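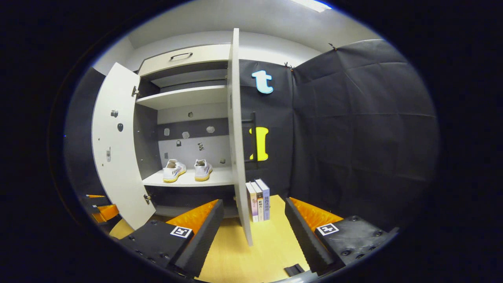

White cabinet with both doors open, sneakers on the lower shelf.

Dispatch and yard catch-up, Saturday, 6 a.m.

I'm typing these up from my own scribbles, so shout if I got you wrong! Dineo Magagula ran the meeting, Zodwa Tshabalala joined by phone from the Ondonlow crossing, and I took notes (badly, my pen died halfway through).

Old business first. The Kisska bridge is still down to one lane for trucks and we're still sending the Brateck loads the long way, which adds 53 miles each trip. Zodwa said the line at Ondonlow was moving fine when she called, but she wants all paperwork in the night before. I said I'd remind the drivers again, and I will, I promise.

Buthelezi has asked us to take on 3 extra loads a week through July. Dineo is keen, I'm a bit nervous about it with the detour going on, and we went back and forth for ages. In the end we agreed to say yes to two and talk again once the bridge opens up.

Fuel: we went $1000 over last month, all of it on the detour runs. Dineo will ask Brateck to split the extra with us.

Tires for truck 6 are ordered. The yard gate still sticks, and Dineo is calling the gate people on her lunch break.

We wrapped up at 6:50. Next meeting same time, and Zodwa is picking up the donuts.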